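Maintenance of the Hand-Held Gripper
Project Report, Section 3: Setup and Upkeep
Submitted 5 March 2019

Our group was given one hand-held gripper to set up and keep in working order while the other groups recorded pick-and-place tasks with it. The unit is a Shao pattern, built in the school shop from drawings supplied by Grirketti. The finger pads came from Truststead. At handover we got the tool, a bag of spare screws and one page of notes that covered assembly but said nothing about upkeep.

We began by writing a check sheet. It has to be filled in before the first recording of a session and again after every 30 grasps. The sheet asks for the condition of both pads, the tightness of the pad screws, free movement of the arms, and whether the two faces meet evenly when the trigger is pulled. If any line fails, the tool goes back to the bench.

Most of the entries in February were about the pads. They are matte black blocks with a rubbery surface, and the edges wear before the faces do. Small ragged pieces start to stand out along an edge, and after that the pad also picks up lint. We first tried wiping with a dry cloth, which left fibers behind. A damp cloth followed by five minutes of drying worked better. 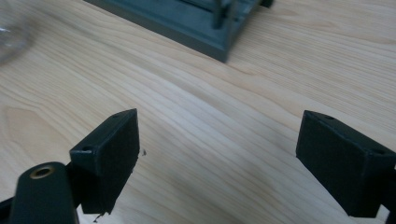
Should a pad with a ragged edge be replaced right away?
Only if the damage reaches the flat inner face. Loose bits on an outside edge can be trimmed with flush cutters and the pad put back in service, with a note on the check sheet.

To change a pad, lay the tool on a table with the fingers open. Take out the pad screws, pull the block straight off and clean the mount. Start both new screws by hand before tightening either one. We tightened the first screw fully on our first try and the block sat crooked, so the faces touched only at one corner.

The arms have brass-colored threaded inserts. These should be checked with a finger, not a driver. One insert turned with its screw after the 400th grasp. We removed it, cleaned the hole, set it again with adhesive and left it overnight.

By the end of the project the log showed 2,525 grasps and 103 check sheets. Two sheets are missing their second page. The Amunico spare pads we ordered had a different hole spacing and were not used. The remaining spares, the log binder and the flush cutters are in the second drawer under the bench.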